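Can we please bring back the bubbler

I walked the long way home from the shops on Friday, all the way along the creek path and up past the oval, and by the time I got to the top of the hill I was parched. There used to be a bubbler up there! A squat concrete thing with a tap you had to lean your whole body on, and the water came out either as a dribble or straight up your nose. I loved it. Every kid at my primary school loved it. Now there's a square of fresh cement and a bin.

So I went into the servo and bought a bottle of water like everyone else does, and I grumbled about it the whole way home (my poor neighbour Gediminas copped the full speech over the fence, and he'd only come out to get his washing in).

My gripe is with the idea that a drink of water is something you buy. We pay rates. The pipes already run under the park, they have to, because the sprinklers come on at 6 am and soak the footpath. Somebody decided the cricket pitch gets a drink and I don't.

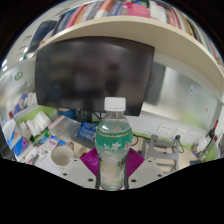

Page last updated: May

I wrote to the council and got a perfectly polite reply saying the old bubbler had reached the end of its service life and that "retail options are available nearby". Retail options! The servo is across four lanes of traffic. I wouldn't send a seven-year-old over there on a scooter, and I'm not keen on it myself in February.

My mate Chibuzor reckons I'm being sentimental. His argument is that people carry their own bottles these days, the old taps were filthy, and half the time some dog had been slobbering on them. Fair enough, I did see a labrador stick its entire head in that one. But carrying your own only works if there's somewhere to fill up, and a decent tap with a dog bowl at the bottom sorts out the labrador as well. They've put one in at Oleck, next to the library, and there's a queue at it every warm afternoon – joggers, prams, tradies with those enormous jugs.

I'd happily give up the new bin for it. I'd give up the fancy sign with the map of the park on it too, given that the park is around 100 metres long and you can see all of it from the sign.

Anyway, I've written back to the council and asked what a tap would cost. If you live up our end, drop them a line too, and mention the hill.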